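Avavari Translucent Carrier Bag with Custom Print
Item 646
Carton of 2000 pieces

Home / Packaging / Carrier bags / Avavari

The Avavari is a light carrier bag for small shops, bakeries, pharmacies and takeout kitchens. The film is a translucent white, so your customer can see that something is inside but cannot read every label. We print your shop name, your address or any short text on it, in Latin letters, in Chinese characters, or in both together.

We have sold this bag since our company was still one counter in the Munley market hall. The first customers were tea shops, and for this reason the small size is still called "tea size" on our order form. It fits two paper cups in a cup holder, or one flat lunch box.

Sizes
Tea size: for two cups, or one flat box
Shop size: for groceries and bread, the most ordered
Tall size: for bottles and long vegetables
Please write the size name on your order, and not only the measurements from your old bag. Other makers measure with the handles included, and we measure without them.

Printing
You can choose 1 or 2 ink colors. Red and black together is the most popular combination, and it stays easy to read on the translucent film. Yellow and light gray are possible, but we do not recommend them for small text, as they become weak when the bag is full and the film is stretched.

For Chinese text, please send the characters as outlines and not as live text. If your file arrives with live text, our system may put another font in the place of yours, and the strokes will look different. Yuk-lan Tsao in our print room reads every Chinese proof before it goes to the press. She will write to you if a character looks wrong or if she finds traditional and simplified forms mixed in one line. She does not correct anything without your answer.

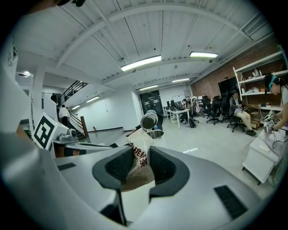
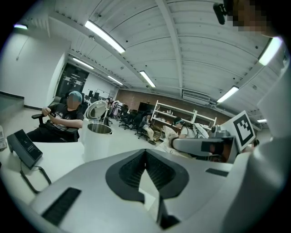 First picture: translucent white plastic bag, Chinese characters in red and black.

Minimum order
The minimum for a printed order is 2000 pieces of one size and one design. If you want two designs, this is two orders, also when the size is the same. Plain bags without print can be bought by the carton, with no other minimum.

Proof and delivery
After you pay the setup fee, we send you a proof by email. Please check the telephone number carefully — this is the mistake we see most. When you approve the proof, the plates are made and the design cannot be changed any more. Printed orders leave our Lindden warehouse 6 weeks after approval. Plain bags leave within the week.

In January and February please order earlier. Many restaurants want new bags before the New Year holiday, and the press is full.

Plates stay with us for your next order and you do not pay setup again, if the design is the same. A new telephone number means a new plate.

Storage
Keep the carton closed and away from a sunny window. The film becomes stiff after a long time in strong light. Do not put the carton directly next to the stove or the fryer.

Samples
We send plain samples in all three sizes without cost. Printed samples come from earlier orders, so they carry the names of other shops. A sample with your own print is only possible after the plates are made.

Questions from customers

Is it strong enough for soup?
Yes, for one closed container. For two big containers please take the Shih, our thicker bag. It is not translucent.

Can I print on both sides?
Yes. The second side is calculated as a second design for the setup fee, but the minimum order stays the same.

Will the ink come off on wet hands?
The ink is dry when we pack it. Strong cleaning alcohol can remove it, so please do not wipe the printed area.

Do you take back printed bags?
No. Plain cartons can be returned if they are not opened.

Related items
Shih heavy carrier bag
Munley paper cup holder
Lindden counter stand for carrier bags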